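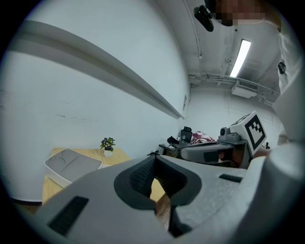 White wall, a bit of wooden tabletop.

So the long version of Flalleck finally arrived on Sunow this month and I have watched it twice, which is two more times than most of the people currently calling it a masterpiece, judging by what they get wrong about the ending.

A little background for anyone who doesn't spend November evenings arguing about ghost movies. Flalleck is Milovan Mujić's film about a ferry operator who takes over a boarding house on a lake and starts hearing the previous owner balance the books at night. It played a few festivals, got picked up, got trimmed, and then disappeared for seven years except for a murky copy that got passed around among people like me. The story attached to it was always that the studio butchered it. There was a real movie in there, the story went, and if we could only see the missing 20 minutes we would understand why the second half makes no sense.

I believed this. I wrote a post on this very blog saying so, with a lot of adjectives in it. I would like to take back most of them.

The restored footage is out now and I can tell you what's in it. There is a long dinner. There is a longer walk along the shore in which the ferry operator, whose name we never learn, tells his sister-in-law about a dog he had. There's an extra visit from the bank, with the same bank man saying close to the same things he says in the visit that was already in the movie. And there are a lot of shots that start earlier and end later. A door that used to open now gets looked at for a while first.

None of it explains the ledger. None of it explains why the sister-in-law comes back with her hair cut short and doesn't remember the boat. I had assumed for years that somebody at the distributor had snipped out a scene, and I had even worked out what the scene had to be (she goes down to the boathouse, she finds the second set of books, you've read my theory, I'm sorry). That scene doesn't exist. It was never shot, as far as I can tell. The gap I had been filling in was just a gap.

What bothers me is the speed with which everyone has decided that this is what they wanted. I have read reviews this week saying the extra material "lets the film breathe." I would like a moratorium on movies breathing. When a critic says a movie breathes, go and look at what's on screen and you will usually find a man sitting at a table. Sometimes that's great. The man at the table in the original cut of Flalleck is great, because you get him for just long enough to wonder what he's listening to. Now you get him long enough to wonder what the actor is thinking about.

To be fair to it, the transfer is beautiful. My old copy looked like it had been filmed through soup. You can now see the water stains on the wallpaper upstairs, and you can see that the stain over the bed gets bigger every time we go back into that room. I never knew that. It's a wonderful touch and it's worth a month of Sunow all on its own. The sound is better too, although I'm less sure about what has been done to the humming. In the old version you could barely hear it and I spent years unsure whether it was the movie or my speakers. Now it's very much the movie, and it comes out of the back left corner of the room like a fridge.

And I'm not saying Mujić can't direct. Cattaneo is still the best thing he has made, and I'd put the stairwell sequence in that one up against anything in the genre. Cattaneo is also short. It was made quickly and cheaply and it feels like everyone involved had somewhere to be. Maybe the lesson is right there. I'm suspicious of lessons, but I notice that the movie he had the least control over is the one I put on when friends come over.

There's a making-of included with the new version and I'd recommend it, with your guard up. Mujić is charming in it. He sits in what looks like a very nice kitchen and says he never thought of the theatrical version as his film. Fine. But then he tells a story about the first screening, at the old Fivton, where he says the audience "walked out confused" because of the cuts. I was at a screening at the Fivton. I can't swear that it was the same one. What I remember is people standing around on the sidewalk afterward in the cold, not going home, talking about the ledger. They were confused, sure. They were having the time of their lives. If that's what a butchered movie does to a crowd I'd like to see more butchery.

(The Fivton is a mattress store now. The marquee is still up. They put the sale prices on it.)

I do wonder how much of this is simply how things are sold these days. You can't just put an old movie back out. There has to be a wrong that's being righted. Somebody had it taken from them and now here it is, whole, and if you don't like it then you are on the side of the people with the scissors. I've met an editor or two in my life and I don't think they get enough credit for the things they took out. Whoever cut Flalleck down took out the dog story. I have now heard the dog story twice. It's a perfectly okay story. The dog comes back at the end. It has no business being in a movie about a dead man doing arithmetic.

The other thing, and then I'll stop. The new version changes the last shot. It used to end on the pencil. You know the one. The camera is down low, the pencil is on the page, and it goes black before you can tell whether it moved. People have gone back and forth over that for years and I've been on both sides. In the new one we hold on the pencil, and hold on it, and I won't say what happens, except to say that something does. There's no argument left to have. I sat there with the credits going and felt like somebody had come around the table and finished my crossword for me.

The old cut isn't on Sunow, by the way. I looked. I searched under the title and under his name and I even went through the extras menu in case it was tucked away in there. There's a page of production stills and a trailer. So if you want to see the version that got us all talking in the first place you'll have to find somebody with a murky copy, and I'm not lending mine out again after what happened to the case.

Next up is probably the lighthouse one that people keep emailing me about. I've seen the trailer. I have doubts.

3 comments

marshlight
The dog story is the key to the whole thing!! The dog comes back DIFFERENT. Same as the sister-in-law. Watch it again with that in mind.

petra_v
Agree on the ending, I was furious. Disagree on the bank scene, the second visit is where you notice he isn't wearing shoes.

oldreels
You said in your last post that the boathouse scene was "obviously" filmed and sitting in a vault. Just noting it for the record. Good write-up otherwise.

Get new posts by email. Enter your address to subscribe. You can unsubscribe at any time.

This site uses cookies to remember your settings and to count visits. By continuing to read you agree to their use. Accept | Manage preferences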